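搜索本站 请输入关键词 搜索
首页 球鞋 球衣 护具 场边杂谈

赛后球鞋、球衣和护腿板的收拾办法

我们 Trevside 业余队踢的那块场地,一下雨就成了泥塘,尤其是客队半场的角旗附近,谁去那边发角球,回来鞋底都能带半斤土。踢了这么多个赛季,大家在更衣室里交换过的清洗窍门比战术还多!这一页把我自己一直在用的写下来,主要是球鞋、球衣、守门员手套和护腿板,末尾顺带说说皮球。

一、鞋底的泥,先磕再刷

下场以后别急着找水龙头。两只鞋鞋底对鞋底,在草地边上使劲磕几下,大块的泥就下来了。剩下的拿根冰棍棒或者旧筷子,沿着鞋钉根部刮一圈。天然草的短钉鞋最麻烦的是鞋钉之间那一小块凹进去的地方,草根和泥搅在一起,干了像水泥一样,所以我总在包里放一把硬毛刷,趁泥还没干透就刷掉。

鞋面要温柔得多。袋鼠皮、小牛皮的鞋,湿布拧到不滴水,顺着缝线擦,鞋舌底下也别漏掉。合成革可以沾一点洗洁精,不过擦完得用清水布再过一遍,不然鞋面发涩,停球的时候脚感怪怪的(我真的试过,第一脚停球直接弹出边线)。针织鞋面就用旧牙刷,打圈刷,别来回拉,拉多了起毛。

鞋带一定抽出来单独洗!装进一只旧袜子里,打个结,跟袜子一起扔洗衣机就行。

可拆卸的鞋钉每隔几场要全部拧下来一次。螺纹里的沙子用牙刷刷净,抹一丁点凡士林再拧回去。我见过队友整个冬天没碰过鞋钉,到春天想换短的,钳子都上了,最后连鞋底的螺母一起拧坏。一双鞋 12 颗钉的话,拆装加上抹油,也就是看半集比赛集锦的工夫。拧的时候先用手带上几圈,确认没有歪,再上扳手,拧到紧就停手,别跟它较劲。
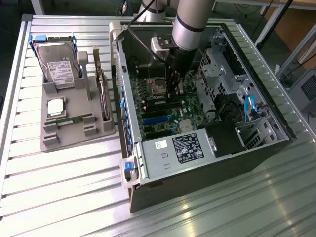 卸了侧板的机箱,绿色主板露在里面

二、鞋里面怎么晾

报纸是老办法,至今好用。揉成松松的团塞进鞋头,别塞得死硬,会把鞋头撑变形。塞进去 2 个小时换一次,换两三回,里面的潮气就走得差不多了。没有报纸就用厨房纸,买鞋时盒子里那些薄纸也留着,特别合适。

千万别放暖气片上。胶水怕烤,鞋底和鞋面之间开一道口子,补起来又费钱又难看。吹风机的热风也一样,要吹就开冷风。太阳底下直晒也不好,特别是八月那种日头,皮面晒一下午就发硬,摸着像饼干。阴凉通风的地方,鞋口朝外侧着放,第二天晚上训练照样能穿。

Aoi Iwasaki 在我们队踢右后卫,她的办法我也学来了:鞋舌整个往前翻到底,鞋带孔全部松开,鞋跟靠墙斜立着。她那双 Brekier 穿得比谁都久,鞋头的皮还是软的。

三、球衣和泥渍、草渍

泥渍等干了再弄。湿的时候去搓,只会把泥水搓进纤维里,越搓越大片。晾干,抖一抖,拿刷子背面轻轻敲,剩下的印子再用冷水泡。

草渍反过来,越早处理越好。白醋兑水,一份醋 3 份水,滴在绿印子上,等一会儿,再涂洗衣液,用手指揉开。白色球裤屁股上那两道滑铲留下的绿印,我都是这么对付的,基本看不出来。鼻血或者膝盖蹭破的血渍,用冷水,用冷水,用冷水!热水一下去就定住了。

印号码和名字的球衣要翻过来洗,水温调低,别进烘干机,也别用柔顺剂。柔顺剂会让速干面料吸不进汗,穿上去贴在背上,难受得很。烫印的号码如果边角翘起来,垫一张烘焙纸,熨斗开低温压几秒,凉透了再揭纸。全队的球衣轮流洗的话,建议洗之前先把袖口胶带、别针都摘干净,我家洗衣机的滤网里掏出来过一枚队长袖标的扣子。

四、守门员手套

Rangi Hoani 守门,他那副手套的掌面乳胶保养得真好,下雨天接高球照样粘手。他赛前把掌面用清水打湿一点,赛后戴着手套在水池里洗,像洗手那样两只互相轻搓,温水,挤一点点温和的婴儿沐浴露就够。冲到水清为止,从手指往手腕方向挤水,别拧!拧一次乳胶就可能裂。

晾的时候掌面朝上,别让两个掌面贴在一起,干了会粘住,一撕就掉皮。收起来的时候中间隔一张薄塑料纸。放得太干也不行,长时间不比赛,就喷一点水再装袋。
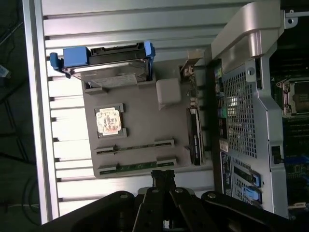 护腿板、鞋垫和护踝都是闷出来的味道,洗倒是其次,关键在于晾的时候底下要透气。直接平放在光滑的台面上,贴着台面的那一面总也干不了,第二天翻过来还是潮的。最省事的是找一块有凸棱的东西垫着,就像照片里那大块银色金属板,一道道平行的凸棱把面上分成了沟,亮得一条一条反光。家里的沥水板、烤架、旧洗衣板都是同样的道理,鞋垫搁在棱上,风从沟里走,正反两面一起干。我用的是一块旧沥水板,Cistell 的,边上缺了个角,放在阳台门口刚好够摆一双鞋垫加一副护腿板。护腿板的硬壳用湿布加一点小苏打擦,背后的海绵可以拍一层小苏打粉,过一夜再抖掉。护踝和压缩袜套装洗衣袋,魔术贴先粘好,不然它会把你最好的那件球衣勾得全是毛!

五、球包

包是最容易被忘掉的。每次回家先把东西全倒出来,底朝天拍一拍,橡胶粒和草屑倒在院子里或者垃圾桶上面(人造草那种黑色小颗粒,进了地毯就跟你过一辈子了)。包口敞开晾一晚。湿东西单独装,我用的是买面包剩下的大袋子,洗干净了反复用,鞋一个,湿球衣一个。

包里常备的小东西:硬毛刷、旧牙刷、鞋钉扳手、备用鞋带一副、备用鞋钉 4 颗、电工胶带一卷、干毛巾一条。电工胶带用来缠袜子最好用,颜色配上球袜更好看,撕下来的时候从侧边起头,不会把袜子拉抽丝。

六、皮球

球脏了用湿布擦,缝线里的泥用软刷子,别整个泡水里。打气之前气针要沾点水或者甘油,慢慢转着往里送,干着硬插容易把气嘴里的橡胶芯顶坏。气嘴慢漏的话,滴一滴肥皂水看冒不冒泡,冒泡就滴点甘油进去,捏一捏,有时候就好了。不好再换球胆。

冬歇期收球,放掉一点气,别放瘪,找个不冷不热的柜子。我们队的球以前堆在 Cosgrove 路那边的铁皮屋里,冻一冬天,开春一脚踢上去硬得像石头,脚背疼了好几天。现在轮流带回家放,家里人有点意见,球倒是舒服多了。

下次写鞋底开胶怎么粘,还有球网破洞怎么补,我手上正好有一张破得很精彩的网。

分享 12 评论 4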